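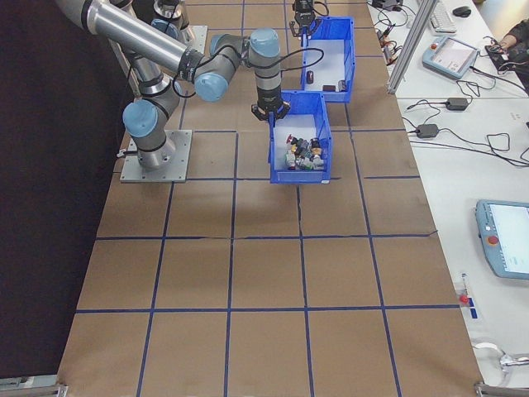

Prunik Stundville has started moving small-parts sorting to robot arms. Over the coming weeks this account will share what the change means for our employees. (1/6)

The sorting team has 9 members. Until this spring, each of them sorted parts by hand for most of a shift. Mebrat Ejigu, team lead, has asked that the new duties be put in writing, and they will be. (2/6)

No position is being removed. Sorters will be trained as cell operators – they will run the teach pendants, check the bins and decide what to do with parts the arms cannot pick up. (3/6)
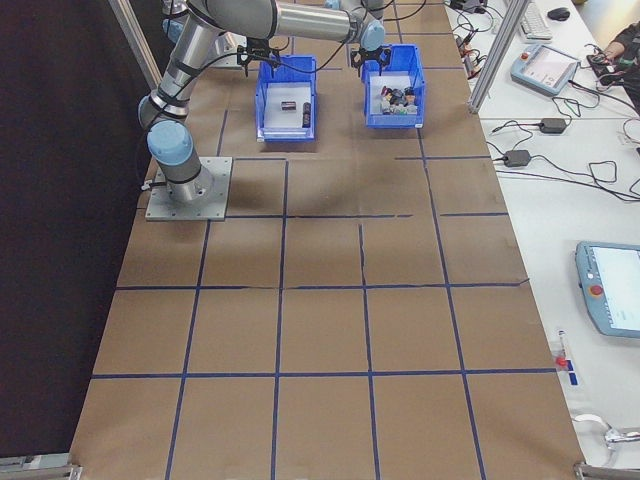 Sorting cell, Stundville: two grippers over the blue bins, with the pendants kept on the bench at the side.

Training takes 70 hours per person and is held during paid time. Issa Nasrallah is in charge of the schedule. Employees on the late shift may ask for daytime sessions until the end of July. (4/6)

Some concerns remain open. Operators have told us that watching a cell is more tiring than expected, and that pay grades should reflect the new work. Lucimara Sampaio will meet with each shift on both points. (5/6)

We received 161 written comments from staff. Replies are posted in the break room and at the front office. Further questions may be sent to Heloísa Portela in Human Resources. (6/6)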